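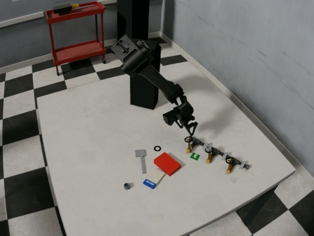 ## Pluvmont-Simulationspaket: lohnt sich das vor dem Armkauf?

Wir planen für die Ausbildungswerkstatt in Itdale einen Arm für Übungen an Rohrleitungen. Vor der Bestellung haben wir 2 Monate mit dem Simulationspaket von Pluvmont gearbeitet. Die Lizenz kostet 400 Euro pro Monat.

**Modelle.** Die Rohrbaugruppe mit den schwarzen Handrädern ist für unsere Zwecke genau genug. Der Arm steht auf einer hohen Säule hinten am Tisch und greift von oben. Für die Planung war das nützlich: Wir hatten im Budget nur eine flache Grundplatte vorgesehen. Die Säule steht jetzt als eigener Posten drin.

**Greifer.** Im Modell ist ein Parallelgreifer mit zwei Fingern montiert. Hadiza Okonkwo hat damit 25 Abläufe am Handrad angelegt. Das Anfahren ist schnell eingerichtet. Beim Drehen muss man die Reibwerte selbst eintragen, und die Anleitung sagt dazu fast nichts.

**Kleinteile.** Schwarzer Ring, graues T-förmiges Werkzeug, kleiner blauer Block: Alles lässt sich frei auf dem Tisch verteilen. Eigene Teile zu importieren ist mühsam.

**Kosten.** Die Schulung ist nicht enthalten, ebenso wenig der Support am Wochenende. Wer knapp kalkuliert, sollte beides vorher anfragen. Das Angebot von Nikzad war günstiger, hatte aber keine Ventilmodelle.

Für die Auslegung würde ich das Paket wieder mieten, für den Dauerbetrieb nicht. Die Bestellung des Arms geht im Dezember raus.

Stavros Vukčević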